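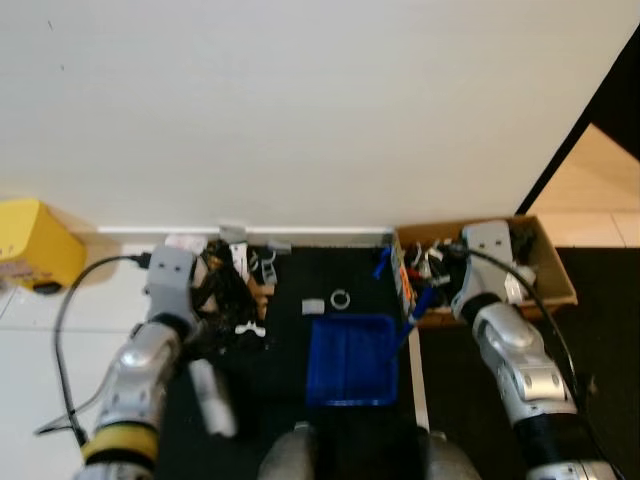 4 min read

Two-arm sorter on mixed small parts: how do you rewrite the job of the people who used to sort?

Posted in Workplace Automation, 2 November 2018
Tags: sorting, job descriptions, exceptions, staffing

benchlead_rv

I run the returns sorting area at Revach. We take back mixed small parts from field kits, mostly plastic pieces with some cables and packaging, and separate them so the reusable ones can go back into stock. Until this year the separating was done by hand at four benches, one person per bench, and each person owned a carton from opening to empty.

We now have one two-arm unit doing first-pass sorting at floor level on a black mat. Its software is Vevomance. Cartons go down next to it and it handles them one at a time. Three of the former bench sorters are assigned to it across shifts, and the fourth moved to receiving by choice.

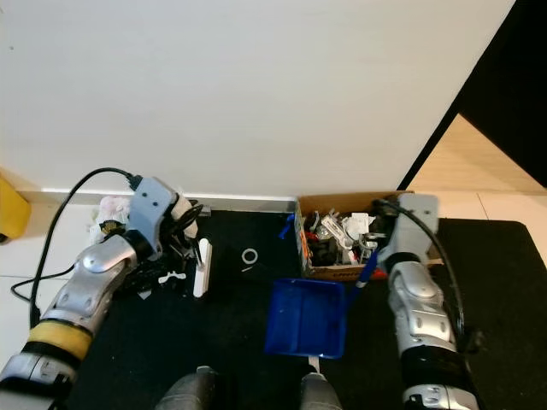

Left hand at the small parts, right arm over the open carton.

The technical side is acceptable. In our last full log the unit presented 1586 parts, and 196 of those were passed to a person as exceptions. The target in the project plan was 2000 parts for the same period. I am not asking how to close that gap.

My problem is the work that is left. The exceptions arrive with no pattern. A sorter may have nothing to do for a long stretch and then get several tangled cables, a cracked bracket and a part with an unreadable label one after another. Under the old arrangement an easy carton balanced out a hard one. The easy parts now go to the machine and people see only the hard ones, at a pace they don't set.
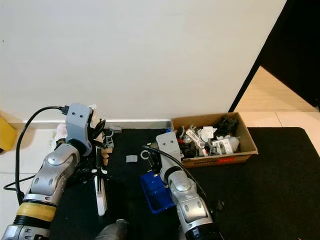

The old job description makes this worse. It measures parts per hour, and on that measure every one of my sorters has become slower. It says nothing about judging a damaged part, clearing the mat, or deciding when to stop the unit. Two of them have asked me in writing what they are being evaluated on, and I don't have an answer I would sign.

Constraints:

– No headcount change is planned through December.
– Pay grades are tied to the job description, so a rewrite has to go through HR.
– The sorters can pause the unit but can't change its settings. Settings belong to an outside integrator, Urotlow, and a change request takes days.

Has anyone rewritten a sorting role after first pass was automated? What did you measure in place of parts per hour?

plantside_notes
Accepted by the poster

We did this on a fastener line. Parts differ from yours but the staffing problem was the same.

Drop parts per hour for people entirely. It's a machine figure now. If you keep it on individual reviews, sorters will take easy parts away from the unit to protect their numbers, and your exception log becomes useless. We lost several weeks of data that way before we understood it.

We replaced it with three entries, all recorded per shift and none per person:

1. Time from exception to decision. Use the median. One bad tangle will ruin an average.
2. Decisions reversed at the stock check. This is your quality figure.
3. Pauses, with a reason code. Don't set a target for this one. As soon as pauses have a target, people stop pausing.

Then list the tasks in the description as they are actually performed. Have the sorters write the first draft. Ours listed mat clearing, cable untangling, restart after a pause, carton staging and shift handover. Management had listed two of those.

On pay grade, "exercises judgment on non-standard items" was the phrase that mattered in our HR system. Check the wording of your own grade definitions before you submit. If the new duties meet a higher definition, say so in the submission and attach the log.

Your 196 exceptions should also be split by cause. In our case most came from a few part families that could have been removed at receiving. You already have an experienced sorter there. Pre-pulling cables alone might change the pacing more than anything in the job description will.

tk_conveyor

just rotate them. one hour on the machine, one hour on something else. fixed it for us, people hate watching a robot all day

yeo_line_support

Rotation helps with fatigue but doesn't answer the evaluation question. At the Yeo site we rotated for months while still scoring on the old sheet, and the complaints were identical.

One addition to the accepted answer. Get the settings question in writing. If a sorter is expected to reduce exceptions but can't touch a setting, that person is being held responsible for a number someone else controls. We gave sorters the right to file change requests directly, with the supervisor copied, and the integrator had to reply to the person who filed. Response time improved a little. The larger effect was that the requests got more specific, as they were coming from the people handling the parts.

I would disagree on handover. It needs its own paid overlap between shifts. Listing it as a task with no time against it means it gets done on somebody's break.

benchlead_rv

Thanks. I have started splitting the exceptions by cause and will propose pre-pulling cables at receiving.
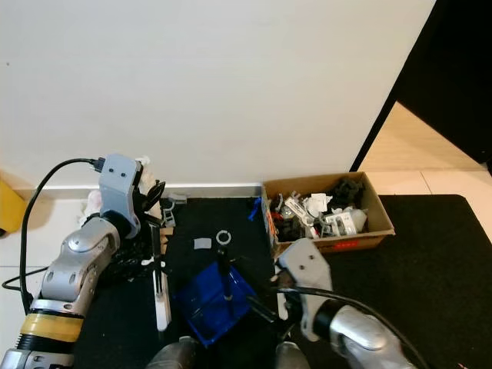 Mat clearing was missing from our description too, and the sorters' draft puts it first. They separate it into two duties: staging the carton, and dealing with single pieces that are out on the mat. The second had no owner on paper. A small ring and a square pad lying on the black surface, with a full carton still against the wall, are the sort of items they mean. The draft asks for a written rule on whether a person may pick those up while the unit is running or has to pause it first. We have been leaving that to habit, and the habits differ by shift. For now I have told all shifts to pause first and log it under its own reason code.

I have also asked Urotlow whether sorters can file requests directly. No reply yet. The handover overlap will be a separate submission, as it affects the schedule as well as the grade.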